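Tunberg Help Center
Home Products Manuals Game Night Downloads Contact
Search the manuals Go
Last updated December

Section 4. Setting up a cash night with the Tunberg club timer

Read section 3 first if the timer has never been charged. Otherwise start here. Allow one evening for the first set-up, ten minutes every time after.

4.1 Before you start

You need the timer, the wall plug, the short cable, the seat cards and the chips you plan to use. Any chips. The timer doesn't care what brand. It only cares what values you tell it.

Do the set-up on a table near an outlet. Battery is fine for play but the menu drains it fast with the screen on full.

Note: if your timer came from Hondeo as part of the bundle, the seat cards are in the flat envelope under the tray. People throw this out. Check the box.

4.2 First power on

1. Hold the side button until the screen lights. Long press, not a tap.
2. Pick a language. Left and right arrows, then the round button.
3. Set the clock. It uses it for the session log, so do it now.
4. Screen asks for a table name. Type one or press skip. You can change it later under Table > Name.
5. Screen shows READY. Leave it on.

If you get a blank screen with a single dot, battery is flat. Plug in, wait until the dot turns into a bar, start again from 1.

Caution: use the supplied plug only. Fast phone chargers make the base hot.

4.3 Entering chip values

Do this once per chip set. The timer remembers two sets, A and B. Most groups keep a small-stakes set in A and leave B alone.

1. Menu > Chips > Set A.
2. Press the round button on the first color line. Pick the color from the list. If yours isn't there pick Other 1 and write down what you used.
3. Enter the value. Up arrow goes by one, hold for bigger jumps.
4. Enter how many of that color you own. Not how many you plan to hand out. Total owned.
5. Down arrow to the next line. Repeat.
6. Save. If you back out without saving it all goes, no warning. Known problem, fix is coming.

Sort the chips by color before step 4 and keep them sorted. A case with slots makes this quick. Loose in a bag, you will be at it a while.
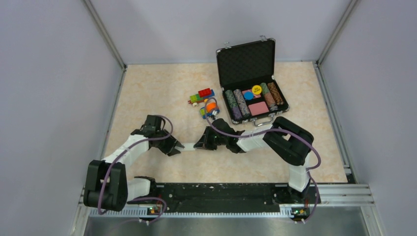
Once the totals are in, go to Menu > Chips > Check. The timer adds everything up and shows the bank. Look at that number. If it is wildly off you have typed a value twice or missed a zero. Easiest fix is to clear the line and do it over, editing digit by digit is slow.

Note: the log can hold 227 sessions. After that the oldest one drops off. Export first if you care (see 4.8).

4.4 Buy-ins and starting stacks

1. Menu > Table > Buy-in. Enter the amount. Default is 100.
2. Menu > Table > Seats. Enter how many are playing.
3. Press Suggest. The timer works out a starting stack for each seat from what you own.
4. Read it before you accept. It likes to hand out too many small chips.
5. Change any line with the arrows. The total at the bottom has to match the buy-in or Accept stays gray.

If Suggest comes back with NOT ENOUGH CHIPS, either lower the seats, lower the buy-in or raise the value of your top color. Raising the top color is usually the least fuss. Tell the players before the first hand and put a seat card in the middle with the values written on it.

Hold some chips back for re-buys. The Reserve line does this. Leave it at zero and the timer will give out everything, then you are stuck making change out of somebody's stack.

Caution: don't change chip values once a session is running. The log will keep the old values for the early hands and the new ones after, and the cash-out will not balance.

4.5 Blinds

Cash game, blinds stay put:

1. Menu > Blinds > Fixed.
2. Enter small, enter big. Big can't be lower than small, it will beep at you.
3. Save.

If you want them to go up, use Rising instead. That is really a tournament setting and is covered in section 5, but it works in a cash session too. The beep at each level can be turned off under Sound. The screen flash can't.

A word on straddles. The timer doesn't track them. Play them if your table likes them, the cash-out isn't affected.

4.6 Seat cards

Each card has a number on one side and a blank on the other. Write names on the blank side with a dry marker only. Permanent ink doesnt come off, and replacement packs ship slowly.

1. Shuffle the cards number side down.
2. Everyone draws.
3. Seat 1 sits to the left of the timer, then clockwise.
4. Whoever has the highest number deals first. Or cut for it, up to you.

Late player: give them the next unused card. On the timer press Seats > Add. They get the same starting stack unless you change it on the next screen.

4.7 Running the session

1. Press the round button from READY. Screen says LIVE and the clock starts.
2. Re-buy: Seats > pick the number > Re-buy > amount > Accept. Do it at the moment it happens. Not later, not from memory.
3. Break: short press on the side button. Clock holds. Press again to go on.
4. Player leaves early: Seats > pick the number > Cash out. Count their chips in front of them, enter each color, Accept.

Put the banker in the seat nearest the timer. Reaching across people with a stack of chips in one hand is how drinks get spilled.

Caution: the timer is not waterproof. If it gets wet, power off, unplug, wipe dry, leave overnight. Do not open the base.

Note: on battery the screen dims after 2 minutes. Any button wakes it. The clock keeps going.

4.8 Cashing out and closing

1. Announce the last hand. Press Menu > End. It will ask twice.
2. Go seat by seat. Enter the count for each color.
3. After the last seat you get either BALANCED or a difference.
4. If BALANCED, press Save and you are done.
5. If there is a difference, see below.

Difference shows as plus or minus. Minus means chips are missing. Look on the floor, under the tray, inside the sleeve of whoever was leaning. Plus means somebody was counted twice, or a re-buy never got entered. Nine times out of ten it's the re-buy.

You can save with a difference. The log marks it with a star. It doesn't lock you out of anything.

To export, connect the short cable to a computer and copy the file called SESSIONS. It opens in any spreadsheet program. The Gyamfi score book app reads it too, use Import > Timer file. The Votimside one does not at the moment, you have to paste the columns in by hand.

4.9 Putting it away

Count each color back to the number you entered in 4.3. Do it before people leave, chips go home in pockets. Wipe sticky ones with a damp cloth and let them dry before they go back in. No dish soap on clay chips, no dishwasher for any of them.

Store the timer with some charge in it. If it sits flat for months the clock resets and you will have to do 4.2 step 3 again. The chip sets are kept either way.

Keep the cable seperate from the seat cards. The plug end scuffs them.

4.10 Quick fixes

Screen frozen. Hold side button and round button together until it restarts. Live session is kept up to the last Accept.

Accept is gray. Totals don't match, or a line has a color with no value.

Beeps but nothing on screen. Brightness is at zero. Hold the up arrow.

Wrong chip set loaded. Menu > Chips > Use > A or B. Only from READY, not while LIVE.

Seat number missing from list. That seat has been cashed out. Seats > Show all brings it back.

Log won't export. Try the other end of the cable. If still nothing, the cable may be a charge-only one from something else in the drawer.

Next: Section 5, Tournaments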